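Sodside レコード 定例ミーティング議事録

日付:2020-01-11
場所:Endton のスタジオ二階、会議室
出席:レーベル運営、制作、流通、デザイン、ウェブの各担当。マスタリング担当は通話で途中から参加。
記録:ウェブ担当(日本語は母語ではありませんので、表現のまちがいがありましたら、次回までにお知らせください。)

1.前回の議事録の確認

11月の議事録を全員で読みました。訂正は一か所です。Zevska のアルバムの曲順について、「B面の二曲目と三曲目を入れかえる」と書きましたが、正しくは「A面の二曲目と三曲目」です。これを直した上で、承認されました。

2.Zevska のアルバムについて

制作担当から、全曲のミックスが終わったという報告がありました。マスタリングはアナログ盤用と配信用を別々に作ります。マスタリング担当の意見では、A面の最後の曲は低音が強く、内側の溝に入るので、そのままカッティングすると音が歪むおそれがあります。対応として、次の二つの案が出ました。

案1:A面の最後の曲を短いアンビエントの曲に替え、低音の強い曲を一曲目に移す。
案2:曲順はそのままにして、アナログ盤だけ低音を少しおさえる。

話し合いの結果、まず案2でテスト盤を作ることになりました。Zevska 本人も曲順をこれ以上変えたくないという希望です。テスト盤の音に満足できない場合は、案1にもどって考えます。テスト盤は2枚注文し、一枚は本人に、もう一枚はスタジオに置きます。

3.プレスの枚数と流通

流通担当から、前作の12インチの在庫は397枚という報告がありました。返品の処理がおくれていたため、前回の報告より多くなっています。

この数字を見て、新しいアルバムの初回プレスを少なくするべきではないか、という意見がありました。一方、制作担当は、前作は発売日の直前に流通会社が変わり、店に届くのがおそかったので、同じように比べることはできないと述べました。どちらの意見にも理由があると思われましたので、枚数は今日は決めず、予約の受付を始めてから決めます。

Parsons(卸の窓口)からは、新作について37店に案内を送ったという連絡が来ています。返事のあった店の名前は、流通担当が共有の表に記入します。海外の店への送料は、レーベルと Parsons のどちらが負担するか、まだはっきりしていません。流通担当が契約書を読みなおし、次回に報告します。

4.リミックス盤

アルバムから一曲を選び、リミックスを二つ付けた12インチを出す計画です。候補の曲は、本人の希望で A面の一曲目になりました。リミックスの一つはレーベルの中で作り、もう一つは外の人に依頼します。

依頼の条件についても話しました。ステム(パート別の音源)は24ビットの WAV で渡し、テンポと調を書いたメモを付けます。前回のリミックスではメモがなく、相手から何度も質問が来ましたので、今回は制作担当が先に用意します。報酬は前払いを半分、納品のあとに半分とします。権利の分け方は前回と同じ書式を使います。

デザイン担当から、リミックス盤のジャケットはアルバムと同じ書体を使い、色だけを変えたいという提案がありました。反対はありませんでした。ラベルの文字が小さすぎて読みにくいという指摘が前作にありましたので、今回は少し大きくします。

5.ウェブサイトとニュースレター

ニュースレターの登録者は4,000人になりました。しかし、開かない人も多いようですので、件名の書き方を見なおします。今までは「Sodside からのお知らせ」という同じ件名を毎回使っていました。これからは、作品の名前を件名に入れることにします。

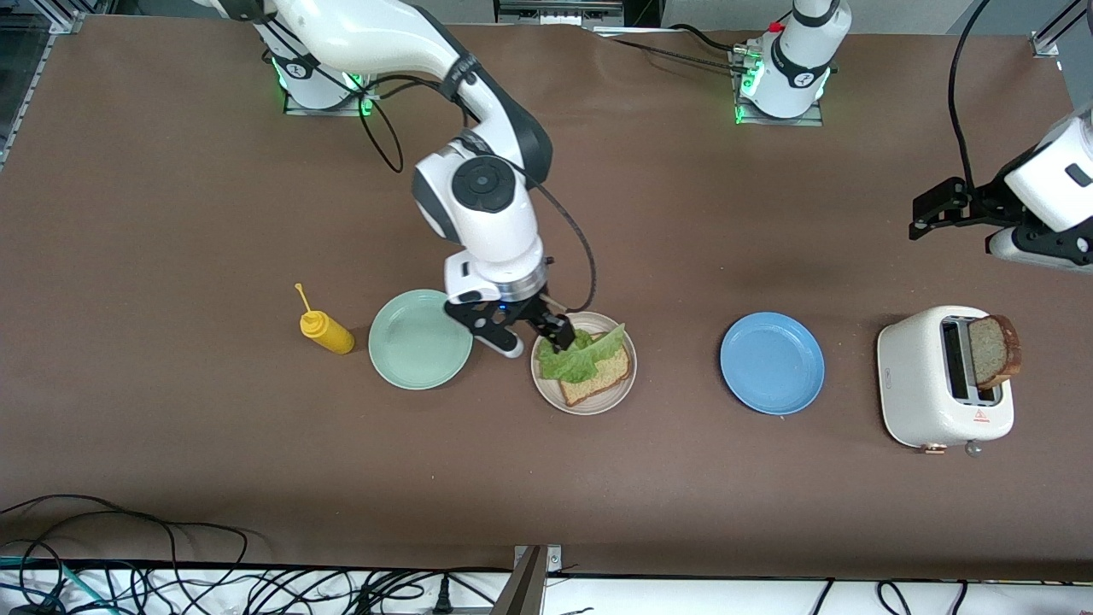
試聴のページについては、スマートフォンで再生ボタンが二回押さないと動かないという連絡が、お客さまから来ています。ウェブ担当が調べて、直るまでは配信サービスへのリンクをボタンの下に置きます。古い作品のページには、まだクレジットの書かれていないものがあります。制作担当がわかる範囲でまとめ、ウェブ担当が追加します。

6.発売記念のイベント

Endton で小さいリリースパーティーを行う案が出ました。会場はまだ予約していません。Zevska はライブセットを希望していますが、機材が多いので、ステージの広さを先に確認する必要があります。DJ の順番と音量の制限については、会場が決まってから話します。

7.その他

スタジオの古いターンテーブルの一台で、左の音がときどき出なくなります。針とケーブルは交換しましたが、変わりませんでした。修理に出すことになり、その間の試聴は隣の部屋の機械を使います。

次回までの作業
制作:ステムとテンポのメモの準備、古い作品のクレジット
流通:契約書の確認、店の返事の記入、予約受付の準備
デザイン:リミックス盤のジャケット案、ラベルの文字の修正
ウェブ:再生ボタンの修理、ニュースレターの件名
運営:テスト盤の注文、会場への問い合わせ、ターンテーブルの修理の手配

次回の日程は、テスト盤の届く日がわかってから、運営担当がメールで知らせます。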